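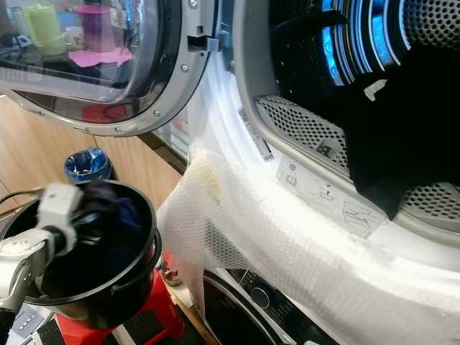 From: Quentin Picard
To: oltley-laundry list
Subject: Re: Dryer times and the lint problem

Mariama, thanks for writing this up. My answers are below your message, with a few things I've picked up from looking after the machines in the two buildings at Oltley.

Mariama Ofori wrote:
> Hi all. We moved into the Storo Street house in May and our dryer has
> been taking longer and longer. A normal load used to be done in under an
> hour. Now I run it twice and the jeans are still damp at the waistband.
> I clean the lint filter every time. The drum turns, the air inside is
> warm, and there is no error showing.
>
> Things I have tried: smaller loads, higher heat, a second spin in the
> washer. The second spin helped a little. My landlord says the machine is
> old and that's how they get. Before I argue with him I'd like to know
> what else to check. Also, does anyone still use dryer sheets? My mother
> swears by them and I can't tell if they do anything.
>
> Mariama

First, find out which kind of dryer you have. If there is a wide hose going from the back to a hole in the wall, it's vented. If there is no hose and you have a water tank to empty or a thin drain line, it's a condenser or a heat pump model. You didn't say, and the answer changes most of what follows.

For a vented dryer, go outside while it's running and put your hand by the wall vent. You should feel a strong push of air and the flap should be standing open. If the air is weak, the trouble is in the duct. Turn the dryer off, unplug it, pull it out from the wall and look at the hose. The usual thing is that somebody shoved the machine back too far and crushed it flat. If yours is the white plastic or thin foil kind, ask your landlord to replace it with rigid metal pipe, or at least semi-rigid. The ribbed stuff holds lint and it's a fire risk when it gets full. If the dryer runs on gas, leave the moving and the hose to someone who works on gas appliances.

For a condenser, there is normally a panel low on the front with the condenser unit behind it. Some slide out and can be rinsed under a tap. Others are fixed and need a soft brush or a vacuum. Check the manual before you pull on anything. Ewurabena Arthur had one in her old flat that had never been opened, and there was a gray felt mat over the whole face of it. Her times went back to normal the same day.

On the filter, cleaning off the fluff is good but it isn't all of it. Take the filter out and run water over the mesh. If the water sits on top and doesn't go through, the mesh is coated. Wash it with warm water, dish soap and an old toothbrush, and let it dry fully before you put it back. I do ours once a month.

Which brings me to dryer sheets. They do cut static and they leave a smell, and the way they do it is by putting a waxy film on the cloth. Some of that ends up on the filter. It also ends up on the moisture sensor, if your machine has one, and then the auto program stops at the wrong time. The sensor is usually two metal strips near the door or the filter. Wipe them with a cloth and a bit of white vinegar with the machine off and cool. I stopped using sheets in 2023 and don't miss them. Never use them on towels, as they stop soaking up water.

About jeans: turn them inside out and undo the zipper. Take them out halfway and shake them, as the legs twist up around everything else. Waistbands and pockets are slow in any dryer. I hang mine for the last part.

Check the spin speed on your washer too. Etornam Aryee found hers had been set low for delicates by the previous tenant and she'd been drying soaking wet towels all winter.

If you do all that and a small load still takes two runs, it could be a heating part or a thermostat, and your landlord should pay for that. Write down the load and the times for a week and send him the list. Elikem Annan did it that way with the Ledesma place and got a repair visit without an argument.

One small thing for the rest of the list. The sign-up sheet for the second building is still the old one. Please use the new one by the stairs until I get the old one taken down.

Let us know which type it is, Mariama.

Quentin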